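Pukby Community Help > Teaching and demonstrations

Wrapping a box in cloth: how do you keep your hand-taught demos consistent?

Posted by Krisztina Deák

Hello everyone, and thank you in advance for reading, because I do tend to go on a bit. I've been teaching our two-armed setup to wrap small things in cloth, and I do the teaching by hand, with a pair of hand-held grippers that record how I move. I love this way of working. It feels so much more natural than driving the arms from a control desk, which I did for most of last winter and never really warmed to.

The task sounds simple enough. There's a small carton and a patterned cloth, and by the end the carton should be tucked inside with the corners folded over. I have 594 demonstrations so far and the trained model is a mixed bag. It goes to the carton nicely, it picks up one side of the cloth nicely, and then it sort of dithers — both arms hovering, as if waiting for somebody to tell them whose turn it is.

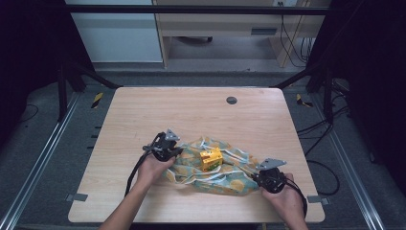 I start each round with the cloth in a loose heap and the box sitting on it, and I have a feeling that I don't always begin the same way. Sometimes I smooth the cloth out first with the left gripper, sometimes I go straight for a corner with the right, and when I'm tired (late afternoon, usually) I catch myself doing a bit of both. I watched a batch back and I could see at least three different habits in there, all mine!

So my worry is whether that variety is good for the model or is muddling it. Should I throw out the odd ones and settle on one order? Or keep going until I reach the 3,000 that my supervisor has in mind and trust that it sorts itself out? I'd also love to hear how people crumple the cloth between rounds, because mine is starting to fall into the same creases every time.

2 replies

Jibrin

Hi Krisztina, what a nice clear write-up, and please don't apologize for the length, I'm worse. I went through very nearly the same thing with dish towels, and the dithering you describe is familiar. When half your demos start with the left hand and half with the right, from a cloth that looks much the same, the model has no good way to choose, so it can end up somewhere between the two and stall.

I would pick one order and write it on a card by the table. Ours said: left hand pins the near edge, right hand takes the far corner, fold, then swap. Whoever was recording read the card before starting. It felt a bit like kindergarten, but the hovering mostly went away once we retrained on the tidy set, and we only had 910 demos in it.

Do keep the variety in where things start, though. Turn the cloth, slide the carton over, let it lean one way or the other. That sort of difference is useful, and your robot will meet plenty of it. For the crumpling, I pick the cloth up by the middle, give it a shake and drop it from elbow height, then set the box down without looking too hard. Iron it now and then as well. I mean it about the iron — old creases are very persuasive, and you start folding along them without noticing.

One more thing, from a mistake of my own. Don't delete the odd demos. Put them in a separate folder with a note about which habit they show. I threw mine away and was sorry in February when we wanted to try training on them with labels.

Trelville

agree about picking one order. also slow down on the corner grab, and pause a moment before you close the jaws. fast grabs are hard to learn from. check that your two grippers are recording in sync too, mine had drifted and it looked just like what you're describing

Krisztina Deák

Thank you both so much! I've made the card and taped it up where I can't miss it, and I'm off to find an iron. I'll check the timing between the two grippers tomorrow morning before I record anything else.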